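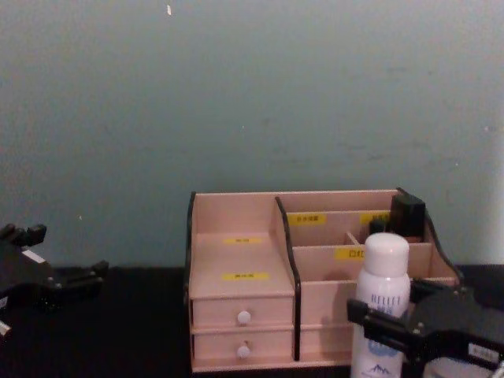

I've been selling little desk organizers at Bundlow for a while now, and the Jular is the one I'd take home first (I did take one home, so there you go!). It's a wooden desktop organizer in two halves, for people who have makeup, pens, chargers and hand cream all fighting over the same bit of table. The left half has an open shelf with two small drawers under it, each with a round white knob, and the right half is open slots that step up toward the back, so the short stuff sits in front and the tall stuff goes behind. I push mine right up against the wall and stick yellow labels in the compartments, and one of the front slots is marked 口红, lipstick, which keeps me from dropping lip balm in with the brushes. A spray bottle goes in front of it, because I use mine every morning and I don't want to dig for it.

The finish is a pale pinkish beige with black edging on the side panels and dividers. I was worried the black would look heavy, but it looks great on a dark table and pretty good on my white one too. The tops of the side panels are curved, so there's no sharp corner to catch your sleeve on.

What goes where is up to you, of course. My drawers hold hair ties and cotton pads up top and all my earrings down below. The drawers are small, so please measure before you order if you're hoping to fit a palette or a big compact! The open shelf takes the things I grab without looking, like my watch and my keys. Tall bottles do fine in the back slots, and I've kept a folded mirror back there all winter.

It comes flat in the box with the screws and a little wrench. Give yourself a Friday evening and put the side panels on last (I did it the other way the first time and had to start over). The drawers come already put together, you only screw the knobs on. Don't crank them down hard, the wood is soft around the hole.

For cleaning, a barely damp cloth and then a dry one. If hairspray lands on it, wipe it off the same day or it gets sticky. Labels peel off fine if you warm them with a hair dryer first. We sell ours on a sheet with blanks you can write on yourself, and they're sold separately from the organizer.

If you need something bigger, the Jadance has more drawers and no steps, and a lot of people put one next to the Jular. We also carry the Brinkmann felt liners, cut to fit these drawers, and I'd get them if you keep jewelry in there. It rattles otherwise.

Width 308 mm, two drawers, natural finish with black edging. We had 300 of them come in this January and they're going quickly, with the next batch due in spring. Orders usually leave us within 7 days, and you can send it back in the original box if it doesn't fit your table.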